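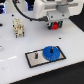 How to Keep a Food and Symptom Diary Before You See the GI Doctor

Updated Jun 25, 2020

My first visit to a gastroenterologist lasted 20-something minutes and I spent most of it saying "um, after dinner, I think?" Second time around I brought a diary, and what a difference! She read it, circled a couple of things, and we had a real conversation. So this is how I keep mine.

What you need

A small notebook and a pen. I tried the Pluvside app for a while and ended up with 1,281 entries I couldn't print (still a little sore about that), so I'm back on paper. If you love your phone, use your phone. Just make sure you can get the notes out of it in a form a doctor can read quickly.

Setting up the page

Turn the notebook sideways and draw five columns: time, what I ate or drank, how much, symptom, how bad. For the last one I use zero to ten. Leave a fat margin at the bottom for sleep, stress and medicines. Yes, antacids count. So do vitamins, fiber powder and the aspirin you took for your knee.

Filling it in

Write things down when they happen, or as close as you can get. I used to catch up at bedtime and my lunches got suspiciously healthy. Amounts can be plain: a cup of soup, 8 ounces of milk, two slices of toast. For yogurt I copy the number off the tub -- mine is 200 grams -- and move on.

Be blunt in the symptom column. "Upset stomach" doesn't say much. "Burning, high up, under the breastbone, lasted until I sat up" says a lot. Bathroom trips go in too, with the time and what it looked like. You'll feel silly for a day or so and then you won't care.

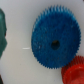 Beverley Kerslake wrote in to say she adds a line for what she was doing right before a flare, and that bending over to weed the flower beds showed up again and again. I've stolen that one. She also staples her pharmacy receipts inside the back cover, and I may steal that as well.

How long to keep going

Ask the office when you book. Mine at Goodwin wanted two full weeks, with ordinary eating. Don't start cutting foods out on your own halfway through, tempting as it is, or the diary stops showing your normal life. 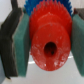 Red plastic gear with a raised hub.

Before the appointment

Read it through the night before with a highlighter. I mark anything over a six, then copy my worst three days onto one sheet for the front. Add your questions underneath and bring a copy to leave behind.

One serious note: blood, black stools, trouble swallowing, bad pain that won't quit or weight dropping off without trying are not diary items to save up. Call the doctor right away, and if it's severe go to the ER.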